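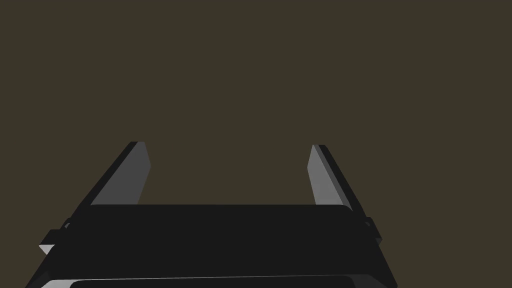 Two gray fingers, open, on a plain dark background.

So the Trerbridge bakery vote is in, and I have to say I didn't see it coming! De Luca, my regular stop for a morning roll, lost the best pastry prize to Flakness, the little place that only opened in July. We had 1,917 votes this year – my inbox is still recovering – and the gap at the top was just 136.

Italo Sorrentino, who runs Flakness with his sister, told me he heard the news at 4 in the morning with both hands in the dough. He's putting the winning almond twist on at half price until they run out, two per person, so get there early. I'm told the line was over the bridge by eight (I was in it). De Luca kept the bread prize, and my vote.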